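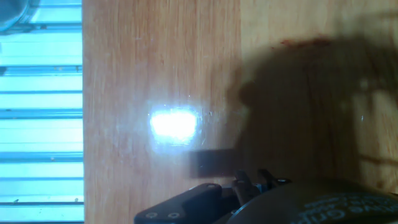 Patavon project: progress report to the Adonwood fund, November
Prepared by Ridwan Ginting

1. Work since the last report

In this period we mostly prepared and held the open day, which was planned in the proposal as the first public activity. We had 330 euros for it and we stayed inside this amount. The costs were printing, drinks and the rent of chairs.

The workshop opened at 2 in the afternoon. Lizelle Mtshali welcomed the guests and explained the aim of the project, and Teodoro Sotomayor led the demonstration at the table. We chose an ordinary C-clamp as the object for the arm. It is heavy, its shape is not regular, and everybody who has worked in a shop knows it. The guests were asked to stay on the far side of the table, and the teach pendant was kept within reach of the operator.

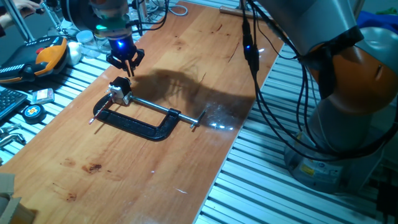

2. Visitors and their comments

Chelsea Tapley came from Wakex together with three of her colleagues. They asked many questions about the position of the fingers when the object lies flat, and how much time is needed to teach a new position. Endang Jugah from Akolgo was more interested in safety, and she asked to receive our written rules. I sent them to her the next morning.

Two visitors told us that the explanation was too fast for people without technical background. I agree with this. For the next time we will prepare a simple sheet which can be read before the demonstration starts.
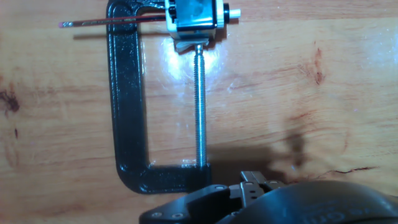
The clamp on the table, with the small device held in it and the pencil beside the device.

3. Difficulties

The varnished table top gives strong reflections under our lamps. Teodoro would like to try a matte cover – the cost is small and we can pay it from the materials line. The cables also need a better path, but this can wait until the arm is serviced.

4. Next steps

We ask for your agreement to hold the second open day in the same room. Wakex has offered to bring parts from their own shop, and we would like to accept. The draft program will be sent to you together with the table of expenses.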